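제목: Re: [zallero-users] 그리퍼 열림 판정이 자꾸 튀어요

> Ulloa 0.9로 올린 뒤로 그리퍼 닫힘 판정이 들쭉날쭉합니다.
> 접촉 임계값을 올려 봐도 그대로예요. 혹시 같은 증상 보신 분?

저요! 저도 지난 2월부터 똑같은 걸로 씨름하고 있어요. 제 쪽은 Vandisham 주방 씬에 손목 카메라 설정이고요, 렌더 두 장 붙입니다.

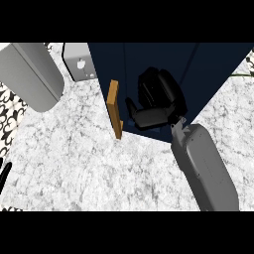
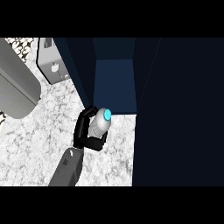
결론부터 말하면 저는 임계값보다 Ketska 플래너 쪽을 의심하고 있어요. 로그를 400스텝 뽑아 봤더니 판정이 튀는 구간이 전부 충돌 메시가 갱신되는 시점이랑 겹치더라고요(1,744번 시드가 제일 심해요). 두 번째 렌더처럼 하늘색 뚜껑 병을 비스듬히 감싸 쥔 자세면 손가락 접촉점이 여러 군데로 나뉘잖아요. 이때 갱신이 끼어들면 접촉 하나가 한 스텝 사라지고, 그걸 열림으로 읽는 것 같아요. 첫 번째처럼 그리퍼가 남색 수납장 안에 들어가 있을 때는 벽 쪽 접촉까지 섞이는지 더 헷갈리고요 ㅠㅠ

일단 저는 판정에 9스텝짜리 다수결 필터를 걸어 놓고 쓰는 중이에요. 반응이 좀 굼떠지긴 하는데 100에피소드 돌리는 동안 헛판정은 확 줄었어요. 혹시 메시 갱신 주기를 고정해 보셨나요? 저는 설정 파일에서 옵션을 못 찾았어요. 패치는 정리되는 대로 올릴게요.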